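Module 6: Sorting and Containment Tasks with Simple Solids
Course handout, Szénási teaching room
Prepared by Orsolya Bíró, revised 5/1/24

6.1 Scope

These notes cover the setting out of a small tabletop task in which solids of different form are placed into open containers. They should be read before the practical. The theory of grasp and release was dealt with in Module 5 and is not repeated, except where the shape of the object makes a difference to the layout.

6.2 Terms

A solid, for our purposes, is any closed block or ball that can be lifted with one grip. A container is anything with an open top and a base that stands level on the table. The working surface is the area of cloth within which all items must start and finish. An item that leaves the working surface ends the trial.

A task is described by its start layout, its instruction and its end layout. All three are written down before the trial begins. "Put the ball in the basket" is a complete instruction. "Tidy the table" is not, as it does not say which container takes which solid.

6.3 The solids

The two forms used most in this module are the sphere and the tetrahedron. They are chosen for their opposite behaviour at rest.

The sphere has no stable face. On a hard level surface it will roll under a very small sideways push, and its final position after a poor release cannot be predicted from the release point alone. Any horizontal grip line that passes through the centre is as good as any other. A grip above the centre tends to squeeze the ball downwards and out.

The tetrahedron has four faces and rests on any of them. It does not roll. The difficulty is in the grip: no two faces are parallel, so two flat fingers closing on it will meet a face on one side and, in most positions, an edge or a second sloping face on the other. The block then turns or rides down as pressure is applied. Gripping low, near the base, reduces this. Students should note which way the block points before each trial, because a turn of a few degrees changes the contact. 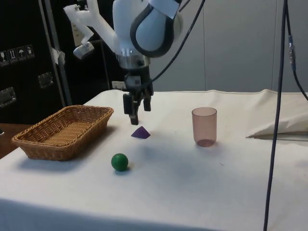 Colour is used only for naming. Where a layout holds one solid of each form, "the green ball" and "the ball" mean the same thing, and either may be used in the instruction so long as the same wording is kept for the whole set.

6.4 The containers

A wide basket with sloped sides forgives errors of position. A solid released a little off centre will normally slide or drop to the flat of the base. A woven base also slows a rolling ball, though the amount depends on the weave and should be tested.

An upright cup is less forgiving. The opening is small in relation to the solid, and the rim is high enough to be struck by a carried object that has not been lifted clear. A light plastic cup may tip when touched on the rim – record this as a contact fault even if the cup settles upright again. With see-through walls the contents can be checked from the side, which is useful when marking.

6.5 The cloth

A plain white cloth gives good contrast with coloured solids. Creases matter more than marks. A fold under a ball can hold it still or set it rolling, and a fold under a cup can put the base out of level. Smudges may be left unless they could be mistaken for a position mark.

6.6 Recording

Use one line per trial on the Merodum sheet: start layout, instruction, result, fault code. The class set from February holds 525 trials, of which 34 were set aside for missing start layouts. The full Irach set holds 3,180 and is kept in the same format. Queries about fault codes go to Noémie Fortin.

6.7 Before the practical

Draw two start layouts, each with one sphere, one tetrahedron, one basket and one cup. In the second, change the position of one item only. For each layout, write one instruction and state which fault you expect to be the most common. Bring both drawings to the session.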